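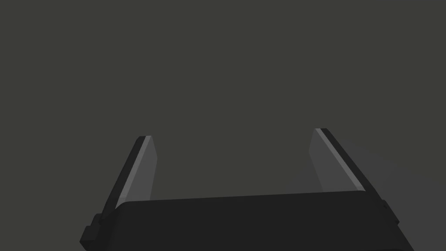
Section 4: Setting Up Your Irklow Drip Kit

10/14/26
By Edivaldo Moura

Okay, you've got the hose connector on and the filter screwed in, so now comes the fun part: laying the line! I've put this kit in at my own place and then again at my sister's on Ndlovu Street, and I made most of my mistakes at the first one.

1. Leave the tubing in the sun for an hour before you start. It comes coiled up tight and it fights you when it's cold.

2. Run the main line along the back of the bed. My bed is 22 feet long and I had plenty left over (the roll is 100 feet), so don't be stingy. Let it wander a little.

3. Pin it down with the stakes every couple of feet. I push mine in at a slant so they hold better in loose dirt.

4. Punch a hole wherever you want a dripper. Go straight in and give it a small twist. If you punch one in the wrong spot, there's a bag of goof plugs in the box, and I used nearly all of mine.

NOTE: Tomatoes and squash get two drippers each in my garden. Herbs get one, and the rosemary gets none at all because it sulks when I water it.

5. Push the drippers in until you feel them click. Warm water in a mug helps a lot if you're hooking up the thin side tubing, just dunk the end for a few seconds and it slides right over the barb.

6. Leave the far end of the main line open and turn the water on for a minute or two. Whatever dirt got inside will flush out. Then turn it off, fold the end over, and slip on the figure-eight clip.

CAUTION: Open the faucet slowly! I cranked mine all the way the first time and blew three drippers clean out of the line. Keep the pressure reducer on, too, even if you think your water is weak.

7. Turn it back on and walk the whole line. Look for spray at the joints and for any dripper that's doing nothing. A dead one usually just needs to be pulled and rinsed.

NOTE: If you planted in June like I did, check the line again once the leaves fill in. I found one dripper pointing at the path, happily watering gravel.

The timer is in Section 5. Have your two AA batteries ready before you go out there.

Related items
Warka rain barrel: choosing a spot
Nundavham hose timer: battery and reset
Putting your drip line away for winter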